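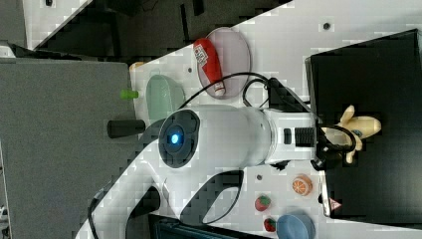
Sorting a play kitchen: the oval plate, the red squeeze bottle and a yellow toy figure.

How to Sort and Clean a Play Kitchen Set

By Hanna Derkach
August 2025

Play food and toy dishes pick up more grime than most other toys. They get chewed, carried outside, dropped in the sandbox and put back in the bin with everything else. Twice a year is enough for a full sort at home. A playroom or daycare should do it every month, with a quick wipe in between.

I did our last big one in May and wrote down the order I used.

What you need

A clear table, preferably white or another light color. Small parts show up better on it.
Dish soap and a bowl of warm water
A soft toothbrush
Two old towels
Cotton swabs
A lidded bin for the food and a shallow tray for the dishes
A marker and a few blank stickers

Step 1. Empty everything out

Tip the bin onto a towel first, then move things to the table a few at a time. If you pour the whole bin straight onto the table, the round pieces roll off and you lose them under the furniture. Check the bottom of the bin for crumbs, hair and stray caps before you set it aside.

Step 2. Put dishes down first

Lay out the plates and shallow dishes with some space between them. They work as sorting trays for the rest. I put bottles on the biggest plate and small loose parts in the deepest dish. Oval dishes hold bottles better than round ones do, because a bottle can lie along the length of the plate.

If you have two sets that got mixed together, sort the dishes by color at this stage. Ours came from a Miteck starter box and a bag of Ibarra dishes from a yard sale, and the pastels are close enough that you need daylight to tell them apart.

Step 3. Group the food

Bottles and jars go together, then fruit and vegetables, then bread, then anything you can't name. Toy figures end up in a play kitchen sooner or later. Anything with eyes goes in a separate pile for the child to decide on. Some of them look a lot like fruit, and a child may have been using one as a banana for months, so ask before you move it to the animal box.

Step 4. Check for damage

Squeeze each soft piece. Look for splits along the seam, flaking paint and caps that have come loose. Throw out anything cracked. For children under three, also take out any piece small enough to fit inside a toilet paper tube, including loose caps and pegs. Those roll to the edge of the table and are easy to miss, so look there before you go on.

Step 5. Wash

Solid plastic can go straight into warm soapy water. Use the toothbrush on ridges and around the necks of bottles. Rinse and lay the pieces on the second towel.

Hollow squeeze toys need more care. Don't soak them if there is a hole in the base – water gets in and stays in, and mold follows. Wipe the outside with a damp cloth and clean the cap area with a cotton swab. If you squeeze one and dark water comes out, it goes in the trash.

Pieces with a printed label or code should be wiped around the print. A sticker that has been underwater will lift at the corners within a day or two. If you keep an inventory, as our playroom does, press any loose corner down firmly before the piece goes back on the shelf.

Wooden food should never be soaked. Wipe it with a barely damp cloth and dry it right away.

Step 6. Dry

Allow 30 minutes on the towel, then turn everything over and give it the same again. Stand cups and bottles at an angle so they drain. Don't put anything away damp.

Step 7. Put it back

Dishes go in the shallow tray, stacked by size. Food goes in the lidded bin with the bottles at the bottom, heavy end down. Put a sticker on each container saying what belongs in it. For children who don't read yet, draw a plate or an apple.

With a large collection – the Murnden playroom has over 300 pieces – keep half in storage and swap the bins every couple of months. Wipe down the stored half before it comes out again.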